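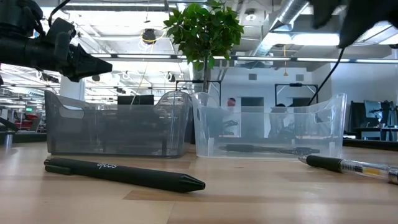
My aunt left me a house in Pralthorpe and 1,963 pens.

I know it was 1,963 because she'd written it on the lid of the tea chest, in pencil, with sixteen earlier totals crossed out above it. The house had a damp wall and a nice view of the bus depot. The pens had no caps, a lot of them, and I was told by the solicitor (quite sternly, I thought) that the one came with the other.

I was working at Sutter then, up on the second floor, answering letters about parking. So I did what anyone would do and started taking the pens to work. A handful in my coat every morning. I bought two plastic bins from the market, a smoky grey one and a clear one, and stood them side by side on the end table by the little tree. Grey for pens that wrote, clear for pens that didn't. I put a pad of scrap paper next to them and off I went in my lunch hour, scribbling.

Well, people can't leave a job like that alone! By the end of the first week there were four of us at it, sandwiches in one hand, doing loops. We got fussy. There was a long argument about whether a pen that only wrote uphill counted as a pen. I said yes, because my aunt would have. She once did a whole Christmas card list with a biro that had to be warmed in her armpit between addresses.

It was a yellow gel that did it. I'd tried it on the white pad and got next to nothing, so I was about to drop it in with the duds when the woman from the post desk took it off me and tried it on a dark blue envelope instead. Lovely, it was. Bright as custard. And then she turned the envelope over and went a bit quiet, and asked me where my aunt had worked.

Nikden, I said, the ferry office. Seventeen years on the Flirholm crossing, selling tickets.

She had gone over on that ferry as a girl, she told me, to live with a father she'd never met. She'd cried at the counter, and the lady behind the glass had pushed a pen through to her and said to write down everything she was worried about and post it back when she'd finished. She'd filled six pages. She'd kept the pen, though, and felt bad about it ever since.

I went home that night and had a proper look at the tea chest. Under the last layer there was a biscuit tin, and in it there were letters, eighty-eight of them, in all sorts of handwriting and every colour of ink.

I took the tin in with me the next morning, under my coat. She found hers before the kettle had boiled.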